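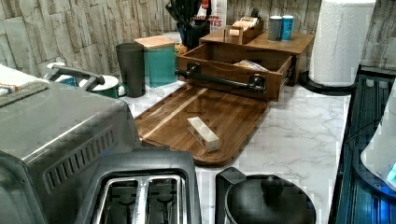 How much should I move things between drawer demos?

Edgars Petrauskas
Posted in Homik Help > Collecting and training
Tags: demonstrations, drawers, kitchen, clutter

Hello all! I've been teaching my arm to open and close the drawer on a little wooden organiser at the back of our kitchen counter, and I'm having far more fun than I expected. I've recorded 34 demos so far, all by hand control, all with the drawer starting shut and ending open. Then I train overnight and try it over breakfast.

My trouble is that it works beautifully when the counter is exactly as I left it and falls apart when anything shifts. Yesterday I slid the organiser sideways by the width of my thumb and the gripper closed on thin air next to the handle, then pulled back very confidently with nothing in it. Same again when I took the cutting board away, even though the board has nothing to do with the drawer!

So what should I be changing between demos, and how often? I don't want to clear the counter completely. It's a working kitchen, with the toaster oven and the toaster and the paper towels all out, and I'd like the arm to cope with that. Also, is it worth recording the closing half separately, or should I do open and close in one go? My aim is 100 demos by the end of March and I'd rather not record the wrong hundred.

Ülle Uibo
Marked as helpful by the poster

What a nice project, and you're closer than you think. Drawers are my favourite task because you get such a clear yes or no at the end.

Your arm has learned the place, and it needs to learn the handle. Move the organiser before every single demo. Small moves mostly, a bit left, a bit forward, turned a few degrees, and now and then a big one. I put a strip of masking tape along the counter with marks on it and roll a die, otherwise I drift back to the same comfortable spot without noticing.

For the clutter, change one or two things each time and leave the rest. Cutting board on, cutting board off. Swap the cans over on top of the organiser. Leave papers in the drawer sometimes and empty it other times, so a half-open drawer doesn't always look the same inside. Keep the lighting mixed as well, if you can bear to record at eight in the morning and again after supper. 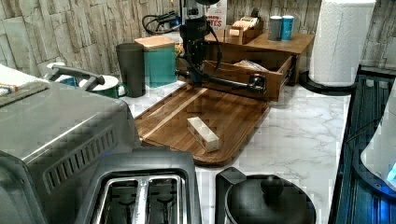

With a bar handle like yours, decide on one way of taking hold of it and stick to that. If you grip the middle in one demo and the end in the next for no reason the arm could see, it will try to do both and land between them. Vary the world, keep your own habits steady. Pull in a straight line too, and pause for a moment once the drawer is out before you let go. My early ones had me letting go while still pulling, and the arm copied that faithfully, bless it.

Record opening and closing separately. You can always chain them later, and a spoiled close won't cost you a good open. And do keep a few demos where you miss the handle, back off and try again properly! Three or four of those did more for mine than another evening of perfect ones.

Konrad Pietrzak

Just record more. I did 2000 on a cupboard door and it works from anywhere.

Deividas Uibo

Agree with Ülle (I have to, we share a kitchen). One thing to add: check your camera before each session. Ours had sagged slightly on its clamp and we lost a whole evening's recordings to it. I now keep a still from the first demo open on the laptop and compare the two.

Edgars Petrauskas

Brilliant, thank you! Tape is down and I've borrowed a die from the Ludo box. I went back through my 34 and I grip that handle in at least three different places, so that explains the dithering. Starting the opening set again tonight, closing set after that. Konrad, I admire your patience, but my family would like to make toast at some point.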